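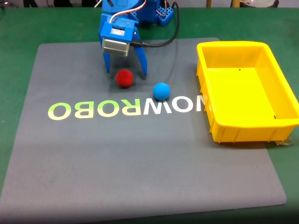
Color names are the weakest evidence a buyer can bring to a dispute, and most of this chapter is about why people keep relying on them anyway. Ask five people to name the shade of a tabletop and you may get green from all five, then find that no two of them would pick the same chip from a paint card. A dark gray mat lying on that green top makes things worse. The eye judges the green against the gray, and put a white cloth there and the same surface will seem to shift. The usual advice is to trust a trained eye. I have my doubts about the training.

Consider the Sirent test, which many color courses still teach as settled. Hefin Parri showed painted cards to 46 shop workers and asked them to match each card from memory. He reported that experienced workers did better. They did, on the cards they already sold. On unfamiliar shades the gap shrank to almost nothing, a result he put in a footnote. Ezequiel Casado later ran a larger version with 796 matches and reached a duller finding: people remember colors as brighter than they were, and experience barely helps.

Paint makers have their own reasons to sound certain. The Brirnano card lists 138 greens, 23 of them with the word "sage" in the name. A customer who believes these are 138 separate experiences has been sold something before opening a can. Some pairs on the card can't be told apart under an ordinary kitchen bulb.

Section 1 looks at how the eye compares neighboring colors. Section 2 takes up memory and returns to Casado's figures, which have problems of their own. Section 3 covers measuring instruments. They are better than we are at repeating themselves, but a repeated reading can still be wrong, and the standard lamp they depend on ages like any other.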